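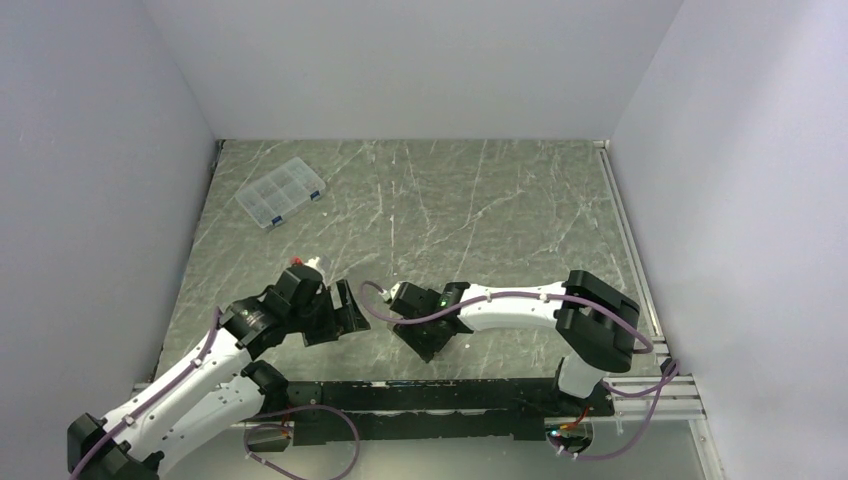
A clear compartment box with small blue latches.

Return to Base

The tag came back on the network at 0412. It sent one packet, waited the standard interval, and sent another. Both packets carried the serial 3825, a battery reading near the bottom of the usable range, and a position on the north side of Trullby, well above the top station, where there was no trail and no lift.

Gangadharan D'Souza read the packets when he came in to work. It was June. The lifts had been stopped for weeks and the rental counter was stacked with folded chairs. He had been hired to write the firmware for the Govus tag, and in the off-season he was also the person who answered for it.

The tags were simple. Each one had a satellite receiver, a low-power radio, a motion sensor and a cell sealed in resin. A skier wore it in a sleeve on the upper arm. When the sensor reported movement, the tag took a fix and sent it to the nearest relay mast. When the sensor reported nothing for long enough, the tag went into deep sleep to save the cell. It could be woken from deep sleep by one thing only, a sustained movement above a threshold that D'Souza had set himself.

He checked the rental table. Tag 3825 had gone out in the last week of the season, on a single-day ticket, and had been marked lost. The fee had been charged. The skier's name was in the table along with a phone number and a ticket for the parking deck, and the car had left the deck that same evening. So the skier had gone home without the tag. This was ordinary. The resort had started the winter with 100 tags and lost some 18 of them, most to the bottom of backpacks.

He plotted the last fix from the day of rental. It was at the turn below the Murthy ridge, inside the boundary rope. Then he plotted the two new fixes. They lay on the other side of the ridge, and they were higher.

He looked at the plot for a while. Snow creeps, and in spring it slides and melts and carries things with it, but it carries them down.

He called Murray Ashby, who ran patrol in winter and in summer was paid by the day to inspect fences.

"Could be a bad fix," Ashby said.

"Two bad fixes that agree with each other."

"You told me once that happens."

It did. Close to a rock wall the signal could arrive by reflection, and a receiver would then give the same wrong answer repeatedly and with confidence. D'Souza had written a section on it in the manual. He opened the raw packets and went through the satellite list. The receiver had seen a good spread of sky in both cases. The residuals were small. A reflection off a wall would have shown up as a lopsided list with half of the sky missing, and it was not there.

At 0940 the tag sent a third packet. The position had moved again, east along the contour, by about the distance a person walks in a quarter of an hour.

"Is anyone up there?" D'Souza asked.

"The gate's shut. There's been no car at the trailhead since I got here." Ashby breathed into the phone. He was walking. "What does the motion sensor say?"

The motion sensor said that the tag was being carried. It did not say it in those terms. It gave three axes of acceleration, averaged into bins to keep the packet small, and the bins had been chosen so that skiing, riding a lift and standing in a line could be told apart. Walking had not been a design case. Still, there was a regular vertical component, and it repeated at a little under two cycles per second.

D'Souza wrote the figure down. He then pulled the bins from the two earlier packets and found the same component in each, at the same rate.

They left from the Budmont side at noon. Ashby brought the handheld receiver, a rope and a thermos. D'Souza brought a laptop in a dry bag and the printed satellite list, because he did not trust the relay to hold once they were behind the ridge. The lower trail was mud. Above the trees it was gravel with old snow lying in the gullies, gray and pitted, firm enough to step on.
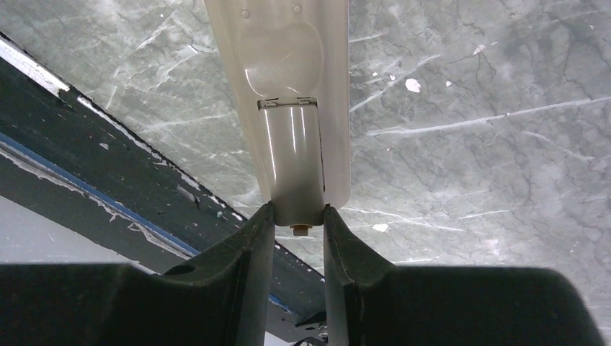
The handheld worked on signal strength alone. It had no display to speak of, only a row of bars and a tone that rose as the tag got closer. Every tag transmitted a short beacon between packets for this purpose. In testing, D'Souza had walked a tag across an open field and lost the tone at four hundred meters. On a mountain he expected less.

They picked it up at the Murthy saddle. It was one bar and came and went.

"Northeast," Ashby said, turning with the receiver held flat against his chest, so that his body blocked the signal from behind. He had learned the method on avalanche transceivers and did it without thinking. "And it's moving off."

"You can't get that from one bar."

"It was one bar. Now it's nothing."

They went northeast. The slope there was broken rock, and they had to watch their feet. Ashby stopped every few minutes to turn with the receiver. Twice he got the tone back and each time it faded before they had covered any ground. D'Souza kept a log of the times. When they sat down to drink he worked out the intervals on the back of the satellite list and saw that the tag was stopping when they stopped.

He did not mention this at once. He thought through what could produce it. The beacon was gated by the motion sensor. When the tag was still, the beacon slowed down to one pulse every thirty seconds, and a slow beacon was easy to miss. It was possible that the tag was always there at the same distance and that he was seeing only the gating. But the gating depended on the tag's movement, and he could find no reason for its movement to depend on theirs.

"It's stopped," he said finally.

"I know," Ashby said. He put the cup back on the thermos. "It stopped last time as well."

They sat there longer than they needed to. The wind came up the gully and went over them. Ashby kept the receiver on his knee with the volume low, and every thirty seconds it gave one short tone. After ten of these Ashby stood up and walked a few steps uphill. The tone went to the fast rate. He stood still. Some seconds later it went back to the slow one.

"Do you want to go on?" he asked.

D'Souza looked at the time and at the cell reading from the morning. The cell had perhaps two hours left in it. When it ran out there would be nothing to follow, and the tag would be on the mountain for good, together with whatever was moving it. He said that he did want to go on, and they went on until the light on the rock had turned yellow, always northeast, never with more than two bars.

The tone quit at 1847. There was a flat place there, with a patch of snow on it the size of a small room. The snow had no marks in it. Ashby walked once around the edge, then crossed it and looked back at his own prints, which were deep and clear.

They came down by headlamp and did not talk much. At the Budmont gate Ashby took the lock off, let them both through, and put it back on.

D'Souza filed the tag as unrecovered, cell exhausted. Under cause of wake he entered animal, since the form would not close with the field empty. He then raised the wake threshold for all remaining units by a third and pushed the build to the charging racks. Ashby signed the form without reading it.

The racks were checked again before the new season. The units had taken the build and were in deep sleep, and the relay masts had been quiet all summer. D'Souza entered the date on the sheet, September 25, 2025, and was reaching for the switch on the receiver bench when the speaker gave one short tone. He pulled up a chair and started counting. At thirty seconds it gave another.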